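## Two-arm cell: wrist camera cable drags on the gripper side, re-route or shorten?

**tmemon**

Good evening to all. I look after a small tabletop cell in Flavalside with two arms, and I would like to ask your opinion before I cut something that I cannot put back.

The two bases are bolted on one aluminum profile at the front, 686 mm from center to center. Each arm has a two-finger gripper and a small camera on a white printed bracket behind it. The work is at the moment handling of light things: sheets of music, a stand, a metronome, a plate. So the forces are nothing, but the wrists turn a lot.

My problem is the camera cable of the right arm. When the wrist rolls to one side, the loop comes forward and lies against the gripper. Two times this month the picture from this camera has dropped out, and both times I found the plug a little pulled from its socket. The left arm has the cable over the top of the motor housing and has never given a fault.

I see two ways:

1. Bring the right cable over the top, same as left.
2. Keep the route and make the loop 11 cm shorter.

Which would you do?

**Barnlow**

Photos please. "Loop comes forward" can mean five different things. Also what is holding the cable at the lower link?

**tmemon**

Yes, excuse me. At the lower link it is a thin white cable tie, pulled only hand tight. 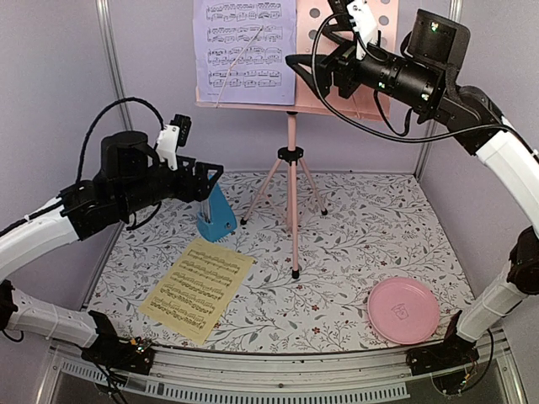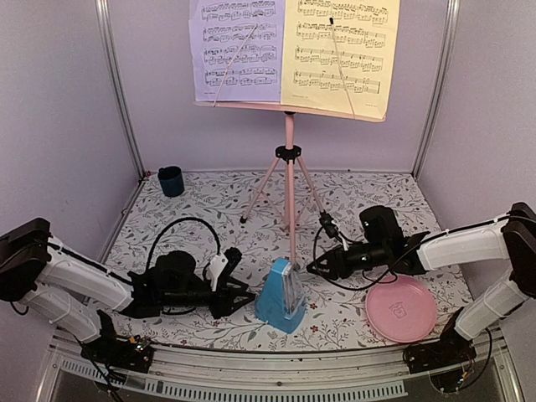 *Both arms at the music stand. In the first picture the right gripper is up at the desk of the stand, in the second it is down by the metronome.*

**Barnlow**

OK, that helps. I would not shorten anything. In the second one the cable goes around the gripper and back under the wrist, and there is your trouble. When the wrist rolls, the cable has to go around the outside of the fingers. Take 11 cm out of it and you just move the pull from the gripper to the plug, and the plug is already your weak point.

Go over the top. Copy the left arm.

**old_jafri**

I disagree with going over the top, at least as you have it on the left. That arch stands up high. In your cell the arms go in over a stand and work close to it, and a tall loop is a hook waiting for something to catch on. The left one has been lucky so far.

What I would do: keep it low and use two fixings. One on the motor housing, one on the camera bracket itself, so the last part of the cable never moves relative to the plug. After that the loop can flap as much as it likes.

**Barnlow**

Two fixings yes, agreed. But low on that side is exactly where it meets the fingers. You can clamp both ends and it will still rub.

**old_jafri**

Depends on the roll range. @tmemon how far does the wrist really go in your programs? If it never passes 90 degrees to the bad side you are solving a problem with a soft limit that takes one minute.

**tmemon**

Thank you both. The arms are moved by hand control from a second pair, so there is no program and the range is what the operator does. I could put a soft limit, but I am afraid the operators will feel it as a fault and call me.

I checked the left arm after the comment of old_jafri. There is no mark on the cable of the arch, only the braided sleeve has opened a little where it bends over the housing.

**kettle_and_dynamo**

Different point, sorry if it is off the subject. What are those boards doing open at the bases? On the left one I see bare board with a connector and thin wires, and the black cables just hang down in front of the slotted strip. I would worry about this more than about the wrist. One sleeve catches on that and both your plug theories are finished.

**tmemon**

It is not off the subject, it is on my list. We had covers, printed in the workshop, but the connector could not go through the opening after we changed to the longer cables. I have to draw them again.

**kettle_and_dynamo**

Then put the hanging cables into the strip until you have the covers. You have the slots right there.

**old_jafri**

Seconded. And leave a service loop at the base, not at the wrist. People always put the slack at the wrist since it is the end they are looking at.

**Neltodance**

We have nearly the same thing here, two arms on one rail, 782 mm apart. We had the same dropouts and changed the cable route three times. In the end it was the socket on the camera board, the solder had cracked on one leg. Before you re-route, swap the two cameras left to right. If the fault goes with the camera, it is not the cable.

Also check the bolts of the bases on the rail. Ours moved a hair every week and we wrote a torque value on the rail with a marker: 6 Nm for our bolts, look up yours.

**Barnlow**

Swapping first is good advice. Costs nothing.

**tmemon**

I swapped the cameras this morning. I did also the following at the same time, I know it is not correct to change many things in one step:

- right cable now over the housing, but pulled flatter than on the left
- one fixing at the housing and one at the bracket, both with hook-and-loop strap, no cable ties
- hanging cables of the left base laid in the strip

The base bolts were tight on the left. On the right, one of the rear bolts took a quarter turn.

**old_jafri**

Well, now if it stops you will not know why. But flat over the top with two fixings I can live with.

**Barnlow**

He came over to my side, everybody saw it.

**tmemon**

No dropout until now, 4 in the afternoon, on either camera. I will leave it as it is through January and write here if one of them fails, and which one. The new drawing of the base cover I can send to who wants it, only please measure your connector first.

Tanveer Memon

**kettle_and_dynamo**

Send it to me please. Mine have been open since we built the thing.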